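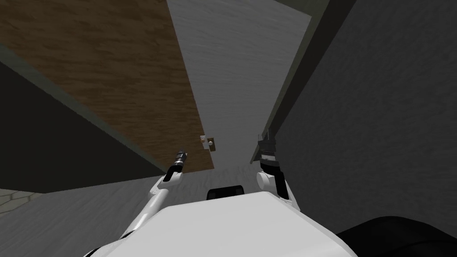
Door task stuck at the latch – anyone got past this with a two-arm policy?

tinbucket
OK so quick writeup because I have a run going and I'm at work. Two-arm mobile base in sim, door opening task, policy trained on 1355 teleop demos. No wall map, no door model, just cameras and joint state. Approach is fine. Gets both arms up and out in front, left one near the latch, right one over on the other side. Then it hovers. And hovers. Sometimes for the rest of the episode.
40 eval episodes per checkpoint, 2 checkpoints, same behavior on both. Loss looks great by the way. Beautiful curve. Useless.
Things tried: smaller action chunks, more smoothing, less smoothing, dropping the base velocity from the input. Nothing.

pell_mell
what does your demo data look like at the latch. do the operators pause there?

tinbucket
Yeah they do. You line up the fingers, wait, check the other view, then go. Some of them sit there a good while.

pell_mell
there's your answer then. you cloned the waiting. policy sees "gripper near latch, not moving" and the most common next action in your data is dont move. trim the idle steps and retrain

ohmwrecker
Disagree, or half disagree. Trimming pauses helped us on drawers and did zero on doors. The problem on doors is that the fingers hide the latch right when you need to see it. Pauses are a symptom, the operators are pausing for the same reason your policy is.
The Gounder method writeup goes into this a bit. They split the task in two, reach and then contact, with a separate small head for the contact part. Worth reading even if you don't copy it.

tinbucket
Read Gounder last month. Didn't they have force readings at the wrist though? I don't.

ohmwrecker
They do but the ablation without it still beat the single policy. Table near the end, easy to miss.

latchkey_lu
Can I ask a dumb one. Why is the right arm involved at all? It's a door. One hand.

tinbucket
Not dumb. Idea was left works the latch, right catches the edge and holds the door while the base drives through. In the demos it gets used for that most of the time. In the rollouts it goes up near the edge and parks.
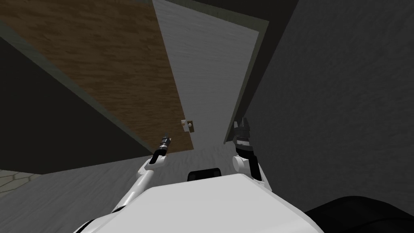 And the space in there is tight, textured grey wall right along the right side, so if the arm swings wide it's going to scrape something. I've wondered if the policy is just being scared of the wall. Collisions end the episode in our setup, so every demo that hit the wall got thrown out.

latchkey_lu
so it has never seen anyone recover from being too close

tinbucket
... no. It has not. Ugh

pell_mell
ok that's a second problem, still trim the pauses

ohmwrecker
Lu has it I think. Keep the bad ones. Cut them right before the hit, then have someone take over from there and back out. You need a lot fewer of those than you'd expect. We did it on the Torkport kitchen set and the freezing mostly went away, tho I'd be lying if I said I knew how much was that and how much was the new camera angle we added the same week.

pell_mell
"mostly went away" and two changes at once. this is why I can't read results in this field anymore

ohmwrecker
It was an internal demo, not a paper. Calm down.

pell_mell
im calm. just run it with one change. tinbucket you have the compute, do trimmed only, recovery only, both. same seeds

gravelsoup
Jumping in from the Eminville group, we work on doors too. Two cents. Count where it fails before retraining anything. Split your episodes by stage: reached latch, touched latch, turned it, door moved, base through. A single success number on a door task tells you nothing. We had a policy at the same overall rate as the old one and it was failing in a totally different place.
Also check your low camera. If it's mounted on the body looking steeply up, the door and the panel next to it are most of the picture and the latch is tiny. After downsizing it could be a few pixels.

tinbucket
It is mounted low and looking up. Resized before the encoder too. Let me go look at what the network really gets.

tinbucket
Back. Yeah. At network resolution the latch is a beige smudge. The wrist cam is better until the fingers close in and then it's all fingers.

gravelsoup
Crop instead of resize. Fixed crop around the middle is fine to start, don't get fancy.

latchkey_lu
or move the camera up?

tinbucket
Can't, all the demos are recorded from there. Well I could re-render from the saved states I guess. Jiradeo does replay from state, its slow but it works.

pell_mell
re-render is the right call. crop is a bandaid

gravelsoup
Crop takes ten minutes. Re-render takes his whole queue. Start with the bandaid.

tinbucket
Doing crop tonight, trimmed vs untrimmed, stage counts on all of them. Recovery demos after, need to beg for operator time first. If the crop alone fixes it I'm going to be pretty annoyed about the past month.

ohmwrecker
Post the stage counts even if they're ugly

tinbucket
Will do. They'll be ugly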